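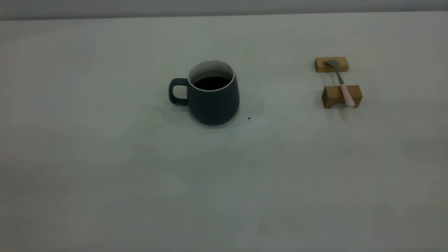 Wurnex desk top, pale grey, after nine months of use

Posted 12 Jul 2019

I bought this desk top in October, when I started to work from home for three days of the week. Before that I was using the kitchen table, and my back was complaining every evening. The shop in Drirncombe sells the top and the legs separately, so you can choose the height you like. I paid 200 pounds for the top and 70 for a pair of trestles from Ulent. Delivery was included, but only to the front door, and I live on the second floor.

Carrying it

It is heavy. I could not take it up the stairs alone and had to ask my neighbour. The corners were protected with thick cardboard, which I recommend to leave on until the top is in the room. We removed it too early and I have now a small mark in the wall of the staircase.

Putting it together

There is not much to put together. The trestles have four screws each and the top lies on them. Ulent gives small rubber pads to put between, but mine did not stick well and after one week they were on the floor. I bought other ones. The instruction sheet from Wurnex is one page and the drawings are clear, only the text on the back is so small that I needed my reading glasses and a lamp.

Working on it

The surface is 900 mm deep, and this was the main reason for my choice. My old table was too narrow, so the screen was always too near to my eyes. Now I can push it back and still have place for a notebook in front of the keyboard. When I write by hand, the paper does not slide. A computer mouse works without a mat, although I went back to the mat in winter, as the surface feels cold under the wrist.

If you lean with both elbows in the middle, it bends a little. I put a third support there in spring and since then I do not notice it.

Cleaning

The pale colour shows everything. Coffee comes off with a damp cloth if you do it the same day. Pencil also. Blue ink from a ballpoint I could not remove completely, and I tried soap, vinegar and a school eraser. The eraser was the best of them, but it left a spot that is more shiny than the rest. Please do not use the rough side of the sponge.

Customer service

One edge strip was loose at one end when it arrived. I wrote to Wurnex and received an answer after five days. They were polite and sent a tube of glue, with no discussion. I would have preferred a new strip, but the glue is holding until today.

Compared with the Gunawan

My sister has the Gunawan top, which costs 50 pounds more. I have worked on it for some days during a visit. It is stiffer and the edges are rounder, more pleasant for the arms. On the other side, it is only sold in white and dark brown, and the delivery time was seven weeks.

Would I buy it again? Yes, for this price, with the third support from the first day. Four stars from five. I take one star away for the ink and the loose strip.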